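# Logística Aérea Militar - apontamentos da aula 6

**Tema: reabastecimento de bases avançadas por via aérea**

Na aula passada ficámos na pergunta que mais gosto de fazer nesta cadeira: quanto pesa um dia de operações? Uma base pequena come, bebe, dispara, avaria e queima combustível, e tudo isso tem de chegar de algum lado. Hoje vamos fazer as contas!

## 1. O caso Dremthorpe

Usamos o exercício Dremthorpe, que já conhecem da ficha de setembro. Dados de partida:

- guarnição: 259 militares
- distância ao depósito principal (Prukau): 700 km
- pista alternativa em Ikenel, curta e sem iluminação
- reserva mínima de água: 100 litros por pessoa

Comecem sempre pela água. É o erro clássico dos primeiros trabalhos: toda a gente corre para as munições (percebo, são mais vistosas) e esquece que só a reserva de água desta guarnição passa das 25 toneladas. Façam a multiplicação à mão, uma vez que seja, e nunca mais olham para um mapa de cargas da mesma maneira.

## 2. Peso ou volume?

Um avião de transporte pode ficar "cheio" de duas maneiras: atinge o peso máximo ou esgota o espaço do porão. Munições e água esgotam o peso; tendas, macas e rações embaladas esgotam o volume. Um bom plano mistura as duas famílias no mesmo voo - e é lindo ver um manifesto em que ambas as margens quase desaparecem.

Atenção ao centro de gravidade. Uma palete pesada mal colocada obriga a refazer a carga inteira.

## 3. Tempo no solo

Em Ikenel, o plano prevê 45 minutos entre a aterragem e a descolagem. Cabe aí a descarga, o embarque de feridos e o controlo documental. Os motores podem ficar ligados, o que poupa tempo mas gasta combustível e complica a segurança da equipa de placa.

## 4. Sobressalentes e manutenção

A categoria mais traiçoeira: pesa pouco, ocupa pouco e pode parar tudo. Inclui filtros, pneus, rádios e equipamento informático. 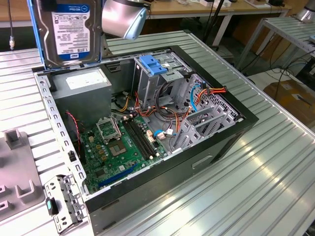 *Computador de secretária aberto e disco rígido de 1.0TB no respetivo suporte.*

Classifiquem cada item por criticidade e só depois por custo.

## Para a próxima aula

Ler o capítulo de Marchuk sobre pontes aéreas e trazer o manifesto do primeiro voo Prukau-Ikenel, com pesos por palete. Quem quiser arriscar uma segunda versão com a pista reduzida, força, vou adorar discuti-la!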